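Clekcombe, 27 de julio de 2024

**La hamburguesa del robot sigue lejos de la cocina**

Norix lleva desde la primavera prometiendo que sus brazos robóticos podrán cubrir un turno de cocina en los locales de comida rápida. En la demostración de Clekcombe, la tarea elegida fue montar una hamburguesa con piezas que parecen de plástico, cada una de pie en su soporte transparente y siempre al alcance de la pinza. Ni plancha, ni salsa, ni un cliente que pide la suya sin tomate.

La empresa habla de 28 montajes completos durante la jornada, con cuatro intervenciones del operario. No ha facilitado el tiempo medio por hamburguesa – el dato que más interesa a quien paga los sueldos.
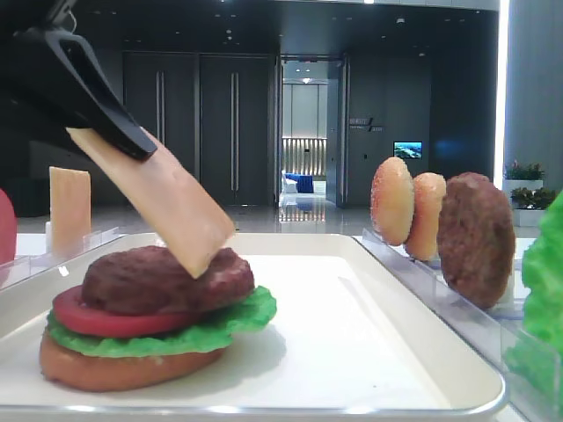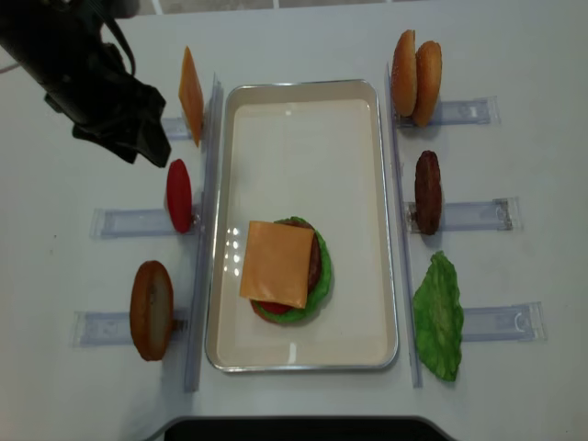
### Lo que falta por ver

Colocar una loncha de queso sobre la carne tiene su mérito, y quien haya programado una pinza lo sabe. Pero el queso de verdad se pega, se dobla y se rompe. La lechuga llega mojada y no hay dos hojas iguales. Con ingredientes rígidos y ordenados de antemano, la parte más ingrata del trabajo ya está hecha cuando la máquina empieza.

Tampoco se ha explicado quién repone los soportes ni quién limpia la bandeja entre pedido y pedido. En una cocina real eso ocupa buena parte del turno.

### Prueba en septiembre

Norix asegura que repetirá el ensayo en septiembre con alimentos frescos, en un local de Osetlow gestionado por la cadena Blackwood. La cadena confirma las conversaciones, aunque dice que no ha firmado ningún pedido y que la plantilla del local se mantendrá completa mientras dure la prueba.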